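Moving update, quick one

29 November 2022. Still no keys to the Dastthorpe place. Agent says December now, "early" December, whatever that means. Deposit is gone, 582 for the van is gone, and I'm eating cereal out of a mug becuase the bowls got packed too soon.
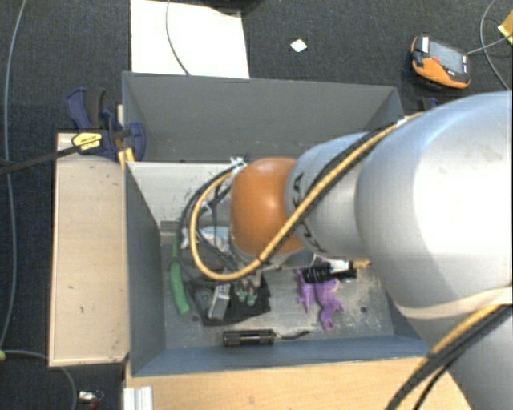

Orange cap, gray box, lots of cable.

Anyway. Dalia has 7 of my boxes in her hallway and is being very nice about it. Owe her dinner. Also need to cancel the internet, call the gas people, find the cat's papers. Definately forgetting something. More when I have keys.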